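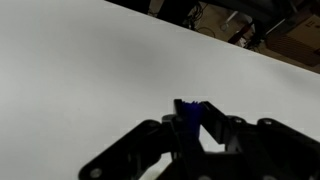

Blue piece in the gripper, over the white table. Sunday, robotics club.

1/ Our student project has a name now: Davidik. The task sounds very small. Pick up one soft thing, carry it over the table, put it down inside a square.

2/ We are 2 teams in the Skastham club and both use the same arm, so we must share the hours. My team has the evening, which I like, but the last bus is early.

3/ For training we have 2,891 short recordings. Fatima Uzor checked the labels and found 23 with the wrong color written. She was very patient with us.

4/ Soft things are more difficult than cubes. If the fingers close too high, they take only a fold. So we changed the closing height first, and left the speed as it was - one change at a time, our teacher repeats this every week.

5/ Next is the test for the Terklow student competition: 60 picks, and no person may touch the arm between them. If you did this competition before, please write me how you prepared. I will read everything after my exam.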